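面向布料折叠任务的遥操作示教数据采集与质量筛选
本科生科研训练项目结题报告
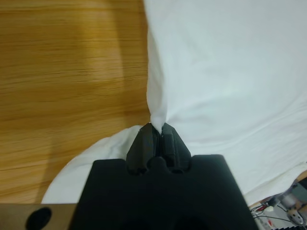

图1 腕部相机视角:两指夹爪夹持白色布料

项目组成员:Sneha Kanaujia、Sarita Negi、Babita Prajapati
指导教师:Pankaj Kaushik
实验室技术支持:Omprakash Kaushik
提交日期:2023年7月20日

摘要

本项目以桌面白色布料的抓取与折叠为对象,通过主从式遥操作采集示教数据,供模仿学习策略训练使用。项目组制定了采集规程、命名规范和筛选标准,完成了示教数据的录制、标注与复核,共保留有效片段1137条。在此基础上训练了一个基线策略,用于检验数据是否可用。报告说明任务定义、平台组成、采集流程、筛选办法以及采集中遇到的问题,并对后续工作提出建议。

关键词:遥操作;模仿学习;柔性物体操作;腕部相机;数据质量

一、项目背景

刚性物体的抓取在实验室条件下已有较成熟的做法,物体的位姿用少量参数即可表示。布料则不同,其形状随接触、重力和摩擦持续变化,同一块布放在同一位置,每次的褶皱分布都不一样。针对布料编写固定的动作序列,往往在初始状态稍有改变时便不再适用。

Sotevholm实验室前期曾采用人工规则完成过布料抓取,规则依赖俯视相机检测布角,在布角被压在下方时无法给出抓取点。课题组因此将方向转为从示教中学习,由操作员完成动作,系统同步记录图像与关节数据,再由模型拟合从观测到动作的映射。

此类方法对数据的依赖较强。示教动作中的犹豫、重复抓取以及时间戳错位,都会进入训练样本。本项目的任务即是为布料折叠建立一套可重复执行的采集流程,并交付一个经过复核的数据集。

二、任务定义

项目将布料操作划分为以下阶段,操作员在一次录制中依次完成:

(一)接近:夹爪由初始位姿移动至目标布角附近,两指张开。
(二)夹持:两指闭合,在单点处夹住布料。
(三)提拉:夹爪上抬,使被夹持部分离开桌面。
(四)搬移:将布角移至对侧目标位置。
(五)释放与整理:两指张开,夹爪退出,必要时轻压折痕。

其中夹持阶段最受关注。如图1所示,两指指尖合拢于一点,布料在该处收紧成束,褶皱由夹持点向外展开。夹持点附近的布料形态直接反映抓取的深浅。夹得过浅,提拉时容易滑脱;夹得过深,则会带起下层布料,使后续折叠偏离目标。腕部相机能够近距离观察这一区域,俯视相机在同一时刻常被夹爪遮挡,因此两路图像均予以保留。

三、平台组成

(一)机械部分

采集平台由主臂与从臂组成。操作员手持主臂运动,从臂跟随。从臂末端安装黑色两指夹爪,指部为多面体外形,向指尖逐渐收窄。夹爪指部由项目组在Skevwood加工间自行打印,前后修改过多个版本,改动集中在指尖宽度和内侧纹路。较早的版本指尖偏宽,夹持布边时常同时带起两层布料,后改为现用的窄指尖形式。

(二)感知部分

平台设有两路相机。一路固定于从臂腕部,视野覆盖夹爪、指尖及其前方的桌面;另一路安装在支架上,俯视整个工作区。两路图像与关节角、夹爪开合量共用同一时钟。

腕部相机的安装角度经过一次调整。调整前指尖位于图像下缘,夹持点在提拉过程中常移出视野。调整后两指指尖处于图像中部,夹持点在各阶段均可见。调整前录制的片段单独归档,未并入最终数据集。

(三)工作台面

工作台为木纹桌面,与白色布料形成较明显的颜色差异,便于模型区分布料边缘与背景。台面局部存在反光,亮度随室内照明变化。项目组在采集期间固定了灯具位置,并在每批录制开始前拍摄一张空台参考图像,用于检查光照偏移。

(四)软件部分

录制软件命名为Pandard,由项目组在实验室原有程序的基础上改写,功能包括同步录制、片段切分、元数据填写和回放。筛选与标注工具命名为Dong,可将两路图像与夹爪开合曲线并列显示,复核人员可在曲线上直接标记阶段边界。

四、采集流程

(一)录制前准备

每批录制开始前,由当班成员完成下列检查:

1. 从臂回零,核对各关节读数。
2. 夹爪空载开合,确认指尖能够完全闭合。
3. 擦拭腕部相机镜头,检查对焦。
4. 拍摄空台参考图像。
5. 核对磁盘剩余空间与批次编号。

检查结果填写在批次记录表中,未完成检查的批次不得开始录制。

(二)布料初始状态

为避免初始状态过于集中,项目组设计了12种摆放方式,包括平铺、单角翻折、对边错位、随意抛放等。每批录制按预先生成的随机顺序使用各种摆放方式,操作员不得自行更换。摆放由另一名成员完成,操作员在摆放结束后就位。

(三)录制

操作员按下踏板开始录制,完成释放与整理后再次按下踏板结束。录制过程中允许一次重新抓取,超过一次的片段仍保存,但须在元数据中标记。项目组没有要求操作员追求速度,培训阶段强调动作连续,避免在接近阶段长时间悬停。

三名学生成员均担任过操作员。正式录制前,每人先完成练习片段,由指导教师查看回放后确认是否可以进入正式采集。练习片段不计入数据集。

(四)元数据

每条片段附带以下信息:批次编号、操作员代号、摆放方式、布料编号、指部版本、重新抓取次数、任务结果及备注。任务结果分为完成、部分完成和失败三类,由操作员当场填写,复核阶段可以更正,更正时保留原值。

五、数据筛选与标注

(一)筛选标准

有下列情形之一的片段,予以剔除:

1. 任一路图像存在连续丢帧。
2. 图像与关节数据的时间偏移超过规定阈值。
3. 从臂触发保护停机。
4. 夹持阶段腕部相机画面严重模糊,无法辨认夹持点。
5. 布料在录制开始前已被夹爪触碰。

轻微的运动模糊不作为剔除理由。腕部相机随从臂一同运动,背景区域出现拖影较为常见,只要指尖和夹持点清晰,片段即予保留。失败片段若数据完整,单独存放,可供后续研究失败检测使用。

(二)阶段标注

标注人员在Dong中标出各阶段的起止时刻。夹持阶段的起点定为夹爪开合量开始持续减小的时刻,终点定为两指闭合且开合量稳定的时刻。提拉阶段的起点依据末端高度确定。单纯依靠曲线难以判断时,以腕部图像为准。

(三)复核

每条片段由一人标注、另一人复核,操作员不复核本人录制的片段。双方意见不一致时,提交指导教师裁定。项目组另抽取300条片段进行重复标注,用于检查标准是否稳定。重复标注中分歧较多的是提拉与搬移的分界,原因在于部分操作员习惯边抬边移,两个动作没有明显停顿。经讨论,将分界改为末端水平位移首次超过阈值的时刻,并据此重新标注了受影响的片段。

六、基线训练与结果

为检验数据集能否支持策略学习,项目组以两路图像和关节状态为输入,训练了一个按时间段输出动作的基线模型。训练集与验证集按批次划分,同一批次的片段不同时出现在两个集合中。

在单次折叠测试中,基线策略对平铺状态的适应较好,接近与夹持动作与示教相近。对随意抛放状态,策略有时选择了褶皱隆起处而非布角进行夹持,后续折叠随之偏斜。去除腕部图像后重新训练的对照模型,在夹持阶段多次出现闭合时机偏早的情况,指尖尚未到达布边即已合拢。该对照只进行了一轮,测试条件有限,项目组不据此作定量结论。

测试中还观察到,策略夹持失败后很少主动重试。训练集以一次成功的片段为主,重新抓取的样本偏少,应是原因之一。

七、问题与处理

(一)时间同步。采集初期,腕部图像相对关节数据存在滞后,且随录制时长增加而扩大。经Omprakash Kaushik排查,问题出在相机缓存设置,修改后滞后消失。受影响的批次全部重录。

(二)线缆牵拉。从臂运动至工作区远端时,腕部相机线缆受力,画面出现短暂抖动。处理方法是增加一处线缆固定点,并预留余量。

(三)布料磨损。同一块布料长期在相近位置受夹,布角出现起毛,夹持时的摩擦与新布不同。项目组改为多块同规格布料轮换使用,并在元数据中记录布料编号。

(四)操作风格差异。三名操作员的接近路径有明显区别,其中一人习惯自侧面进入。是否统一路径,组内有过不同意见。Sarita Negi主张保留差异,以增加数据的多样性;Babita Prajapati认为路径过散会影响小规模数据下的训练。最终决定不统一路径,在元数据中保留操作员代号,供使用者自行筛选。

(五)操作疲劳。连续录制时间较长后,片段中悬停与重新抓取的比例上升。项目组规定每名操作员连续录制约6组后轮换,轮换间隙用于整理批次记录。

八、成员分工

Sneha Kanaujia负责录制软件改写、时间同步测试和基线训练;Sarita Negi负责夹爪指部设计与打印、采集规程编写;Babita Prajapati负责标注工具、筛选标准及数据集整理。三人共同承担示教录制与交叉复核。Pankaj Kaushik负责总体指导与争议片段裁定。

九、不足与后续工作

现有数据集的布料颜色单一,均为白色,台面亦未更换,模型能否适应其他颜色与背景尚未验证。照明条件固定,有利于控制变量,也限制了数据的适用范围。夹爪未安装力传感器,夹持松紧只能由开合量和图像间接判断。

后续工作安排如下:8月起补充录制重新抓取样本,由操作员有意在浅夹状态下提拉,再进行修正;增加深色布料和有图案的布料;在指尖内侧试装触觉元件,并与现有腕部图像对齐。失败片段的分类标注由下一届项目组接续完成。

十、数据与材料归档

数据集按批次存放于实验室服务器,目录内含两路图像、关节数据、阶段标注和批次记录表。调整相机角度前的片段、失败片段及练习片段分别建立子目录。夹爪指部各版本的模型文件、Pandard与Dong的源代码及使用说明一并归档。需要使用数据集的师生,可向指导教师提出书面申请,注明用途与使用期限。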